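Karkwood halts two-arm packing cell after grip fault

October 7, 2021

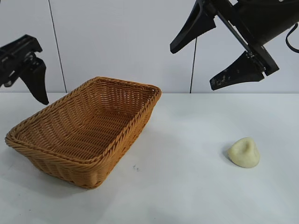 A wicker basket and a pale, dough-like lump on the table between the cell's two grippers.

Karkwood has shut down its two-arm packing cell after the right arm closed too hard on a test piece and then wouldn't let go - a fault that showed up in September and came back this week. No one was hurt.

The cell, built by Plustik, places soft items into baskets. In a run of 100 picks the right gripper went over its force limit twice. Second time the stop button took too long to cut power. Delay of 80 milliseconds allowed, log shows 500.

"The squeeze I can live with, the stop I can't," said Deividas Petrauskas, who runs the test floor. "It stays off untill that's fixed."

Early suspicion is on a controller update from Fudus, put in last month. Fudus says it is looking at the logs. Left arm passed its checks but is locked out too, both share the same stop circuit.

A second cell at the Kravchuk site has the old software and is still runing, at reduced speed. Plustik engineers are due at Karkwood within 24 hours. No restart date yet.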